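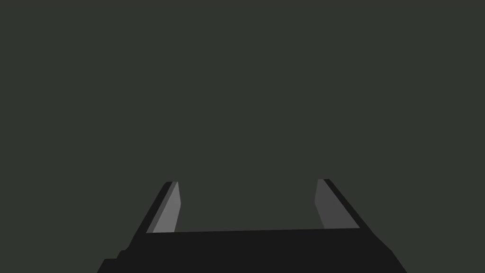

*Fig. 1. Wrist view, simulated, jaws open.*

**Workshop Forum > Builds in Progress > Vavum gripper, shared bench**

**btapley** (07/03/2018)

Members are advised that the wrist view for the Vavum build now renders in the simulator. The figure attached to this post shows the two fingers open with nothing between them. The background has been left plain for the present.

I propose that we approve this finger spacing and proceed to cutting. The stroke is set at 80 mm in the model. Comments are invited before material is ordered from Flastora.

Barry Tapley

---

**s_bisht**

Thank you for the update. I do not support cutting at this stage. The base takes up a great deal of the view. If the real camera is mounted at the same point, the operator will lose the lower part of the picture to black housing. I request that the mount be raised before any aluminium is purchased.

Shivam Bisht

---

**jollow**

> the operator will lose the lower part of the picture

I disagree with Mr. Bisht. The fingertips are in clear view and so is the gap. That is the portion required for picking up parts. A higher mount would also foul the cable guide on the forearm.

---

**s_bisht**

The cable guide is held by two bolts and may be moved. I would also note that the inner faces of the fingers are different greys. Is this a difference in material, or only the lighting in the model?

---

**btapley**

Lighting only. Both fingers use the same material entry. The housing is a simplified shape and carries no screw heads, as the full mesh of 1,233 faces slowed the bench computer.

---

**Jõgi**

With respect to the mount, could both positions be run in the simulator? I can make 3,000 grasps available on my machine overnight. My preference is for the lower mount, but I would not wish to cut on preference.

---

**s_bisht**

That is acceptable to me. Please add a test object 5 mm thick, as the thin parts are my chief concern.

---

**btapley**

Agreed. The Flastora order is on hold. Jõgi, the model file is in the shared folder under "wrist". Kindly leave the stroke setting unchanged.

---

**jollow**

I maintain that the lower mount is sufficient. Please record my objection to moving the cable guide.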